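Workshop Notebook, Josten Building, Bench 7
August, Friday
Entry by: Emilian Oprea
Subject: Loss of fingertip alignment on hand-held gripper, unit Laing; unit withdrawn and returned to bench

Background

Unit Laing is one of the hand-held grippers used for recording pick-and-place work under the Prerix project. The fingers are closed by a trigger in the handle and return by spring. Finger opening is logged by an encoder on the drive side of the linkage. The fault reported below affected the recorded opening value and, at one point, the operator's hand. It is therefore entered both here and in the safety register.

Report as received, 9:40

During a recording session the operator noted that the fingers did not open fully after release. The trigger came back to its stop, but the right finger lagged and then sprang open without warning. The operator had reached in to clear the part by hand and was struck on the side of the index finger. The skin was not broken. First aid was offered and declined. The session was stopped at recording 78 and the unit was tagged out.

Examination

The unit was brought to the bench and the spring tension was released before any handling of the fingers. Both fingers were moved through the full stroke by hand. The left finger moved freely. The right finger caught at one point, a little short of full opening, and required a firm push to pass it. The catch could be felt on every stroke.

The fingers were then left open over the white bench surface for inspection. Attention was given first to the screw holes in the angled upper strips and to the brass-colored insert beside the left finger.
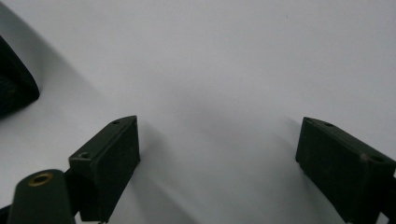

Findings

1. Scuffs along the corners of the left finger and scratches on the front face of the right finger are light. They were judged to be surface wear and were not pursued further.

2. The pivot screw on the right side had backed out. Its head was rubbing on the inside of the cover at the point where the catch was felt. A bright rub mark was found on the cover once it had been taken off.

3. No thread-locking compound was found on the pivot screw. The service sheet from the last rebuild calls for it. The line is initialed, but the initials cover the whole group of screws and not each screw separately.

4. The encoder reads from the drive side and did not register the lag of the right finger. In the affected recordings the log shows full opening while the finger was still held back. The fault cannot be found from the log alone.

Effect on recorded data

The Laing log for the week holds 1404 grasp events. It is not known at which of these the screw began to work loose. The operator recalls a slight roughness the previous day but did not consider it worth reporting. All events from that point onward have been set aside and marked "opening value not verified." They are not to be passed to the Flesomum training set until the video has been checked against the logged opening. I had at first proposed to keep the earlier part of the session. I have withdrawn that proposal, as I can give no basis for choosing where to cut.

Repair

The pivot screw and its washer were replaced. The thread was cleaned, thread-locking compound was applied, and the unit was left to cure over lunch. The cover was cleaned and refitted. The spring was reconnected last. The full stroke was then repeated by hand and by trigger with no catch felt on either side. The zero position of the encoder was set again and entered under calibration number 3941.

Instructions until further notice

Parts are not to be cleared from between the fingers by hand while the spring is connected. Use the plastic pick kept at each recording station.

Any roughness in the stroke is to be reported before the next recording is started, however slight.

Each pivot screw is to be initialed on its own line of the service sheet. The present sheet will be used with the extra lines written in until a new one is printed.

Open items

The other units rebuilt at the same time as Laing have not yet been opened. They are to stay on the shelf until their pivot screws have been checked.

A witness mark in paint across the screw head and the finger would show movement at a glance. To be tried on Laing first. Paint pen requested from stores.

Laing remains tagged out pending a second signature on the repair.

E. Oprea, 15:20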